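Report of the Lidville technical group's visit to Urkance, Rukcombe site

Members met at the front gate of the Rukcombe works on 29th August. Parking is at the rear, past the weighbridge, and anyone going on the November visit should allow extra time for signing in. Safety shoes were not needed as the tour stayed in the office block and the upstairs workshop.

Urkance makes arms for bench work. The site used to build conveyor parts and still has a small machine shop for brackets and mounts. We were shown the machine shop briefly, but most of the afternoon was given over to a single two-armed cell called Morgan, and to how the staff keep it in working order.

Morgan exists twice. There is the real cell, bolted to a steel base in the workshop, and there is a computer model of it that runs on a desk in the next room. Any change to the real one is tried in the model first. The engineer who took us round said that this rule came in after a gripper was driven into a worktop two years ago and the wrist had to be sent away for repair.

The model is set up as a kitchen counter, with a microwave, a wire dish rack and a sink. The counter height and the arm mounting points are typed in from a sheet of measurements, and the same sheet hangs in a plastic wallet on the side of the real base. When the base is moved, even for cleaning, the sheet is done again from scratch. We were told it is a dull job and takes most of a morning. 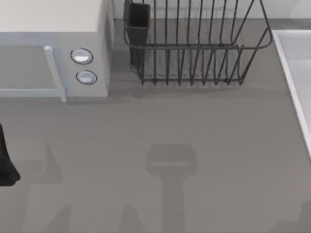
The next part of the talk was about the start position. Before any run, both arms are sent to a set pose above the counter and held there. The engineer checks the joint readings against the stored values and will not carry on if any of them is out. On the real cell this check also shows up wear, as a tired joint tends to settle a little short of where it should be. There were 735 entries in the log for the left arm, each with the joint readings and the initials of the person who took them. It is kept on paper as well as on the computer.

Grippers get the most attention. The fingers come off with 4 screws and are changed as a pair. Old fingers are kept in a labelled tray in case a fault needs to be traced. After fitting, the gripper is opened and closed slowly with nothing in it, then its closed position is stored again. If this step is missed the arm thinks its fingers are in a slightly different place from where they are, and the error is hardest to spot on thin things such as the wires of a rack.

One member asked why they bothered with shadows in the model. The answer was that the software which guides the arms works from pictures, and the arms hang over the counter and darken it wherever they go. With the shadows switched off, the model gave results that did not carry over to the workshop. The lamps in the model are now placed to match the ones on the workshop ceiling, and are moved when those are moved.

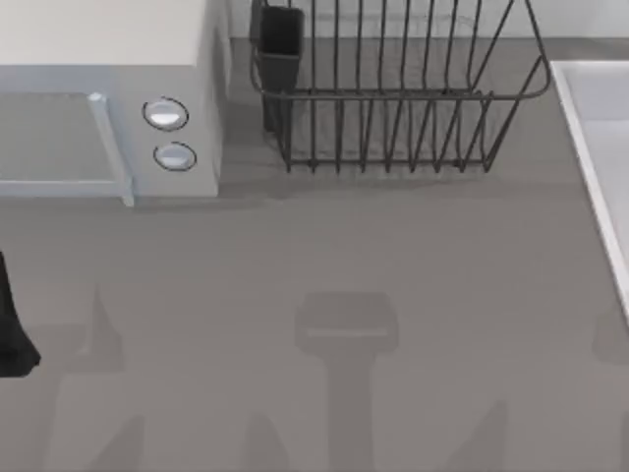

The Morgan model, with shadows from both arms on the counter.

We then went through to see the real cell. The covers were off the right arm for its service, which falls due every 2000 hours. The belts are checked for tension, the cable run through the elbow is looked over for rubbing, and the wrist bolts are tightened to a figure on the sheet. The cable is the part that fails most often. A spare is kept ready made up, and changing it takes two people, one to feed and one to pull. We watched them start but had to leave before they had it through.

Tea was provided in the canteen. There were nine of us on the visit and the tour party is limited to that number, so names for November should be given in early. The drawings of the base mounting that were handed round have been put in the group's file at Lidville.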